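## 4. Sorting a mixed basket

The Kostness household handbook used to say that one big wire basket is all the storage a playroom needs. I have my doubts. One basket is fine for a week. After that it holds soda cans, and everyone drops things in because everyone else has.

Helmut Weidemann, who wrote the old section, allowed 12 minutes for the whole job. Allow 20.

**You will need**

- a table with a cloth on it (balls roll on a bare top)
- three empty bins, with lids if you believe in lids
- a bag for recycling
- a damp rag

### 4.1 Before you start

1. Put the basket on the table and leave it there. Do not tip it out. Tipping looks faster, and then you spend the time you saved crawling after balls.
2. Look the pile over before touching it. Decide what is a toy, what is trash and what you will argue over.

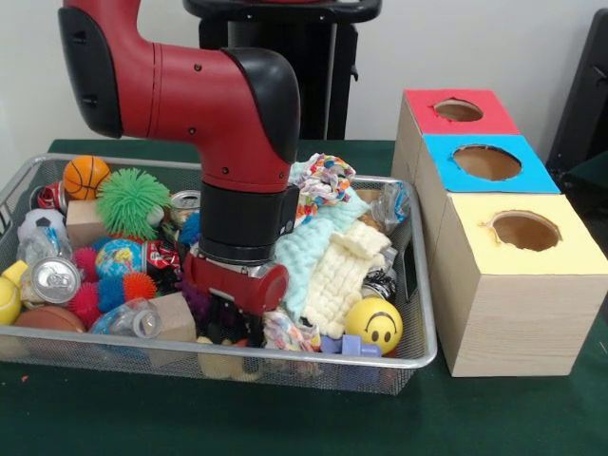
3. Take the drink cans first, red or silver, lying down or standing up. Check each one for liquid over the sink. People will tell you theirs is empty.
4. Take out plastic bottles next. The old handbook suggested keeping a few "for crafts." We have a closet of those from the last edition and no crafts.

> **Caution:** Keep fingers away from the openings of cans. Crushed ones can have sharp creases, so pick them up by the flat ends.

### 4.2 Balls

5. Sort by surface, and forget about color. Color sorting looks lovely in the Tusside catalog and lasts until the first child arrives.
 - **Smooth or molded:** basketball, soccer ball, football, globe ball.
 - **Spiky or rubbery:** the koosh type and its relatives. Wipe these; the tendrils pick up lint.
 - **Fuzzy:** tennis balls. Never wipe these with a wet rag.
6. Squeeze every ball once. If it stays dented, it goes.

> **Note:** Afroza Cassim wants the spiky ones washed in a mesh bag on the delicate cycle. I have not seen this do anything a sink of soapy water doesn't, but it does no harm if you skip the dryer.

### 4.3 Cloths, bags and odd items

Balls are the easy part. What slows people down is everything that was never meant to be in a toy basket, and it tends to be lying right across the toys you want.

7. Lift cloths off slowly, from the middle. Anything draped over the rim may have small pieces caught in it or under it. Shake it over the basket, then send it to the laundry. Do not fold it and put it back. A folded cloth in a toy basket is still a cloth in a toy basket.
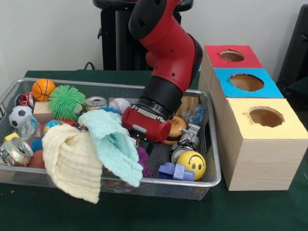

8. Pull out plastic bags, full or empty. Open the full ones and sort what is inside like everything else.

> **Caution:** Bags go out of reach as soon as they leave the basket. Don't set them on the table "for a second."

9. Move metal tools and clamps to the tool drawer. If you can't say what an item is for, ask once, then put it in the odds box.
10. Flatten loose cardboard and recycle it.
11. Play food, such as the hamburger, goes with the toy kitchen. Wooden blocks go back to the block set, even single ones.

### 4.4 Refilling

12. Wipe the rim and the mesh, then let the basket dry.
13. Put back one group only. The Gunawardena method calls for a rotation chart at this point. We tried it at Evaddale through October and the chart was the first thing lost, so I leave it as optional.
14. Stop filling when the pile reaches the rim.

If the basket is overflowing again within 15 days, you own too many things for it, and a second basket will only give you two of the same problem. Go back to step 6 and squeeze harder.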